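OLARI — The worktables at the Olari Sewing Room have new tops, and the long wait for the cutting side of the room to reopen is over.

The room, which lends out machines and table space to residents, closed its cutting area in June after the old boards began to swell along the edges. Fabric was catching on the raised spots, and several members had brought in snagged linings and asked for something smoother.

The new tops have a gray marble pattern and a glossy finish. They were supplied by Prodimar, a local surfaces dealer, at a cost of $2000. The money came from the spring remnant sale and from class fees put aside over the past year.

Randi Rustad, who runs the room, said the pattern was chosen by a vote of members. A plain white top and a pale wood pattern were also on the list. The gray marble won with 178 votes.

"I voted for the plain white myself," Rustad said. "But people wanted something that didn't look like an office, and I've come around to it. Pins show up fine on it."
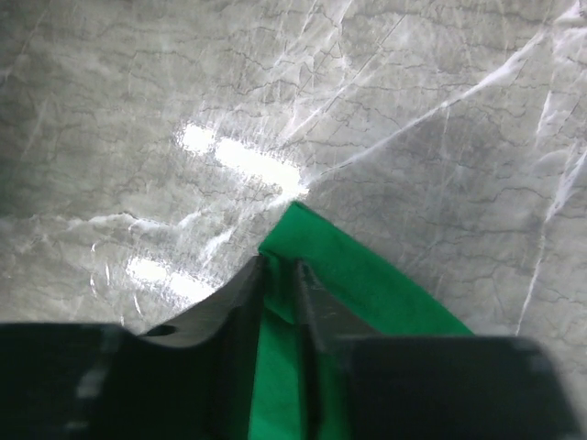
Green fabric on one of the gray marble-pattern tabletops.

Not everyone is fully sold. Gonzalo Paredes, who teaches the beginners' pattern class, said chalk lines are easy to see on solid fabrics but that thin cottons let the veins show through. He has started putting a sheet of brown paper under lighter cloth — the paper is kept on a roll by the door, and members are welcome to use it.

Members have also mentioned the shine. The ceiling lights reflect off the surface, and those doing close work may want to move to another spot at the table or bring a cloth to lay down. Rustad said she is getting a price on covers for the light fixtures but has not set a date for that work.

Irons are not allowed on the new tops, even with a towel underneath. Pressing should be done at the boards along the back wall. Rotary cutters may be used only with a mat. The room has 9 mats to lend, and they should go back on the rack at the end of each session. Spills can be wiped up with a damp cloth and mild soap. Members are asked not to use scouring pads.

The old boards were offered free to anyone who could haul them away. Bianka Szénási took most of them for shelving in her garage, and the rest went to the school workshop.

Evening hours at the cutting tables stay the same, with the last booking at 8:30. Table time can be reserved up to 30 days ahead at the front desk. Drop-in users may take any open space once reserved members have been seated.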